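Office Practice and Workspace Planning
Unit 6: The Individual Desk
Handout for the Thursday group. Instructor: Oriana Quiroga

Reading before class: chapter 4 of the course pack, up to the table of partition heights. Bring a tape measure. Two people can share one.

1. Where we left off

Last unit dealt with the open floor as a whole: aisles, shared printers, daylight, noise. From here on we work at the scale of one person and one desk. The desk survey is worth 38 points and is due at the end of June. The form is on the last page of the course pack.

2. Zones

We divide a desk surface into three zones.

The near zone is what the forearm covers while the elbow stays at the side. The keyboard and mouse belong here, along with whatever you are writing on.

The middle zone is what the extended arm reaches without leaning. Phone, calendar, notebook, cup.

The far zone is everything behind that. Monitor stand, cables, reference items, things that are handled once a week or less.

For the exercises we use 300 mm as the depth of the near zone and measure it from the front edge. Use the same figure even if your own reach is longer, so the surveys can be compared.

3. The partitioned desk

A partition takes away some of the view and gives back a vertical surface. It also fixes the edges of the desk, which means objects tend to collect along it. In a partitioned corner, check the following first: what stands against the panel, whether the monitor is set square to the user, and where the cables go once they leave the back of the equipment.

A tent-style calendar is common at these desks. It takes up little depth, it can be turned to face the user, and the dates can be read without opening anything on the computer. Placed on the left, it leaves the right side clear for a right-handed mouse user. Record which side it is on and whether the page can be read from the chair.

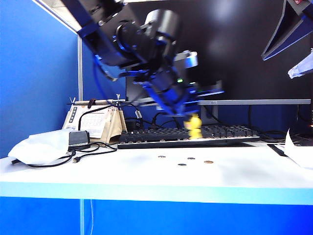

Chia-hao Hsu objected that a calendar in the middle zone is wasted on anyone who keeps all appointments on the computer, and asked whether it should count as clutter on the form. For the survey it does not. Clutter means an item with no use at that desk in the past month. If the owner looks at the calendar, it stays. Ask before you mark it.

4. Cables

Loose cables at the back of a desk are the most frequent finding in student surveys. Note three things: whether any cable crosses the near zone, whether any can be caught by a foot, and whether one device can be unplugged without moving the others. A tangle behind the monitor stand is a low-priority finding if all three answers are good. Write it down anyway.

Do not untangle anything during a survey. Leave the desk as you found it.

5. Light

Stand where the user's head would be and look at the screen while it is dark. Reflections show up best then. If you see a pale patch, find its source, usually a ceiling panel or a window, and note its direction. Tilting the monitor is the first remedy to suggest.

6. Worked figures

The practice plan for Testlow, second floor, gives a desk depth of 1000 mm. Subtract the near zone, 300 mm. Subtract 394 mm for the far zone as drawn. The middle zone is then 306 mm. Redo the sum with your own desk and attach it to the form.

For next time: exercises 2 and 5. Domingo Farías has the spare forms.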